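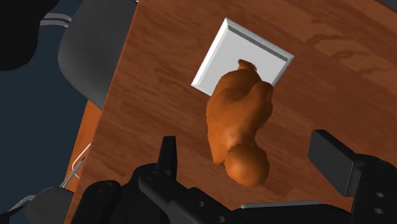
Search products
Enter keyword or part no.

Tiden T2 Teaching Kit

Print this page | E-mail this page

The T2 is a hand-guiding and remote teaching kit for small arms fitted with a two-finger gripper. The operator shows the task, the kit records joint positions, gripper opening and wrist view, and the recording is stored as an episode for replay or for training a policy. The same operator station drives a real arm or the Clondix simulator, and both write the same episode format.

Teaching modes

Hand guiding. The arm is held in gravity compensation and moved by the wrist. A thumb switch on the handle opens and closes the fingers. Suited to short tasks with one or two contacts.

Remote control. A leader arm on the operator's bench drives the follower at 1:1 or at reduced scale. Reduced scale is recommended for placing parts in trays with a raised rim, where a finger can catch the edge on approach.

Simulated follower. The leader arm drives a rendered cell in Clondix. Table, tray and part poses can be changed between episodes from a list or at random within set limits.

Specification

Recording rate: 30 Hz
Episodes per project: 400 (standard licence)
Leader cable: shielded, locking connector at both ends
Link: wired Ethernet, 100 Mbit/s or faster
Order code: 602 (kit), 602-S (simulator licence only)

Notes on use

Record the approach at a steady speed. Pauses of more than a second before grasping are kept in the episode unless trimming is switched on, and they will be replayed as pauses. Irregular parts such as figurines should be taught from several starting angles – a single approach direction gives poor results once the part is turned.

Failed grasps need not be deleted. Mark them with the foot pedal and they are filed separately.

The wrist view is saved uncropped, with the fingers in view. Do not mask them out before training.

Compatibility

Soreo S-series arms, firmware from July 2018 onwards. Yupanqui arms require the adaptor plate and do not support hand guiding – remote control only. Other arms on request.

Supplied with

Leader arm, handle with thumb switch, foot pedal, bench clamp, power supply, cable set, printed quick guide. The follower arm and gripper are not included.

Technical enquiries: Solveig Boström
Orders and licences: Roxana Giraldo

Page revised April 23, 2019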